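Open day at the Hollis workshop, notes before I forget

Got there at 10, doors already open, parking a mess. Hollis sits behind the old feed store on the Mirnance road and you'd drive right past if not for the banner. 137 people signed in before me. Coffee in the hallway, decent. Name sticker fell off in five minutes.

Front room is cutting boards and table tops. Etik line on the left wall, Clodov on the right, and I could not tell them apart until somebody turned one over and showed me the feet. Etik has feet. Clodov is flat both sides so you can flip it. Prices on little cards: 66 for the small Clodov, 299 for the long Etik one, which I liked and did not buy.

Glue-up room next. Smells great. Clamps everywhere, racks of strips sorted by shade, and a guy pairing them by eye. Wanted to ask how long it takes to learn that but the group moved on. They let the panels sit overnight, plane them in the morning, sand, oil. Oil room was closed to us -- fumes.

Then the part I came for, the toy side. Smaller than I expected, two rooms. Chunky plastic shapes, stars and cubes and cylinders, made to go with wooden play boards. Bright colors, no pastels. I'm a preschool person so this is where I stopped taking notes and started picking things up. Two green pieces near each other on the board, a cylinder and a star, and right away I'm thinking sort by color, then sort by shape, then argue about it with a four year old.
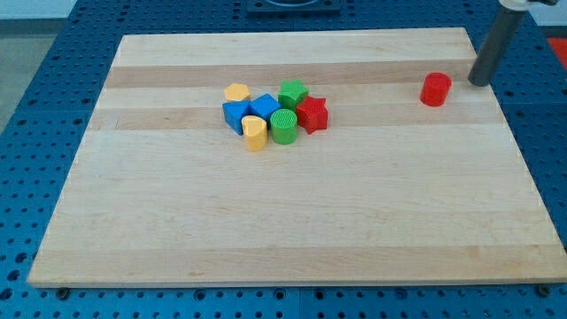 Ruth Kershaw wanted to know if the stars hold up, because at her school the points are always the first thing to get chewed. Fair question. The answer from the floor was that they sell single replacement shapes, so you don't have to buy the whole set again. She wrote that down. So did I.

Full classroom set with board is 389. Ouch. But the boards can be resanded if you send them back in, shipping on you. Asked about a smaller board for table use and got a maybe, next November.

Things I'd skip: the video in the lobby, too long, sound was off half the time. Things I'd do again: the scrap bin by the exit. Offcuts by the bag, cash only. Got a bag of pale strips for the woodworking corner, a few with knots, kids wont care.

Shop closes at 3 sharp, they start turning off lights at ten of. Bathroom is past the glue room on the right -- go before the tour, theres a line after. Wear real shoes.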